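Brarnov Evidence Packaging Kit, Patrol Size

The Brarnov Patrol Size kit holds the bags, boxes, seals and labels an officer needs to package small items at a home or business and get them to the property room. It is made for departments that don't send a crime scene unit to every call. The case fits behind the front seat of most patrol cars and opens flat on a floor or trunk lid.

There are 116 pieces in the case, not counting seals and labels. Paper bags come in four sizes. The tall, narrow size takes bottles and hand tools upright, and the widest one takes a folded jacket or a pair of shoes. Flat envelopes are in the lid pocket, and folding boxes with tie-down slots are underneath. Gloves are not included. Most departments already buy them by the case and told us they were paying twice.

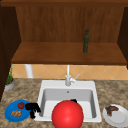

One property room supervisor wrote to us that the old kit ran out of seals long before it ran out of bags, and that patrol officers were finishing jobs with office tape she then had to send back. She asked for two seals per bag as a minimum. The current kit has a roll of 205 tamper-evident seals, and it is the same roll we sell separately under the Sial name, so a refill drops straight onto the spindle.

Labels are printed with lines for case number, item number, location found, time collected and initials. The chain of custody block is on the back and has room for six transfers. The ink area takes ballpoint and permanent marker. Gel pens smear on it and should be kept out of the case.

Glass goes in a box, tied down, with the box sealed on all open edges. Write the label before the item goes in. Damp clothing goes in paper and should be moved to a drying cabinet as soon as the officer is back at the station. Do not put it in the plastic envelopes, which are for dry documents and cards only.

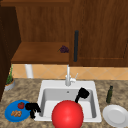
The case itself is molded plastic with a removable tray, and both parts can be washed with mild soap once the paper goods are out. Use a sink at the station, never one at the address. A faucet with a short lever handle off to one side, like the white one shown, is easier to work with a forearm when your gloves are dirty. Let the tray dry fully before reloading it, or the bottom layer of bags will wrinkle and the seals won't hold.

Refills

Mirach bag refill, mixed sizes: pack of 50
Sial seal roll: 205 seals
Zullix label pad: 34 sheets
Replacement tray and latches: sold as a set

Refill orders received by noon ship the same day. Departments on a standing order get one delivery every August and can change quantities until the end of the month before. Opened packs of bags and seals can't be returned. An unopened kit can be, as long as the factory band is still on the case.

Contact Sales | Returns | Copyright Brarnov Supply, all rights reserved | Back to top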